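Skemia Kitchen Helper: Set-up Guide

Section 4. Teaching it the worktop

Read this section before promising anyone a robot that cooks. At present the Helper picks things up and puts them down again, and in a tidy kitchen it does so rather well. Washing up, peeling and anything involving a fitted sheet are some way off.

Before you start

Allow 52 minutes. Most of that is waiting, and the Helper does not need you to watch.

1. Open the Altham app and choose Practice Kitchen. All first lessons take place in simulation, where dropped crockery costs nothing.

2. Pick a worktop close to your own in height and colour. The Feltell set has 52 to choose from. Pale stone and pale tile are the easiest; black gloss is for the patient.

3. Set the task to Single Item and the item to Apple. Resist the urge to begin with eggs.

Note: in our own trials the Helper made 2,364 attempts at lifting one piece of fruit and managed 1,369 of them. A toddler would do better, but would also eat the fruit.

4. Check the preview. The apple should be standing clear on the worktop, with room on every side for the hand to come down. Anything close by may be picked up instead, with great confidence.

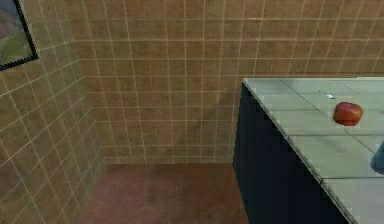 5. Press Begin. The first few tries will be slow. If the arm stops above the apple and seems to be thinking, leave it alone for a full minute.

6. When the app reports ten lifts in a row, press Save and give the lesson a name you will recognise in September.

Caution: do not move a saved lesson to the real arm until you have fitted the Bandara soft grips (Section 2). Bare metal fingers and ripe fruit make juice, a feature we do not yet offer.

Caution: keep hands, pets and good glasses off the worktop while the arm is live.

If the lesson will not save, restart the app and repeat from step 3.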